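How many sim demos before fine-tuning, and do I keep the bad ones?

Asked by dbailly in Data Collection

I'm recording teleop demos in simulation for a two-armed humanoid. The task is to leave a bathroom through an open doorway and stop beside the bed in the next room. So far I have 437 episodes, and 134 of them have a bump or a long pause somewhere. My policy gets to the doorway fine and then drifts into the right door leaf. Should I throw out the 134, or just record more? All episodes start from the same spot.
Didier Bailly

3 answers

Accepted answer
Don't delete them yet. Split them first. A pause at the start or end can be trimmed. A bump where the operator backs up and gets through is worth keeping, since your policy needs to see recoveries. Drop the ones that end stuck.

The same start spot is your bigger problem. Move the start position and heading a little every episode, and record a batch that begins close to the doorway. I had the same drift on the Villca apartment set and it cleared up at 657 episodes, mostly from the new starts – the extra count alone did very little. My starts look like this: 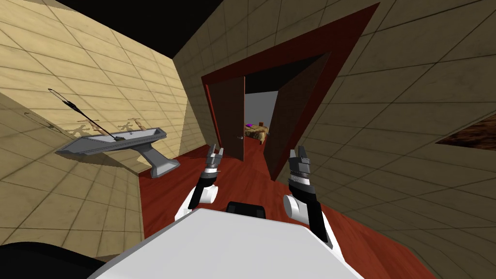

Start pose facing the bedroom, both grippers open and empty, door leaves open.

Also check that your arm pose is the same in training and at test time. If the arms are forward in one and down in the other, the camera view changes a lot.
Benoît Caron

Answer 2
More data. 437 is low for anything with a door in it.

Answer 3
What is your action rate? We logged at one rate and ran at another in Gradamach, and it looked just like drift. Took me 2 weeks to find.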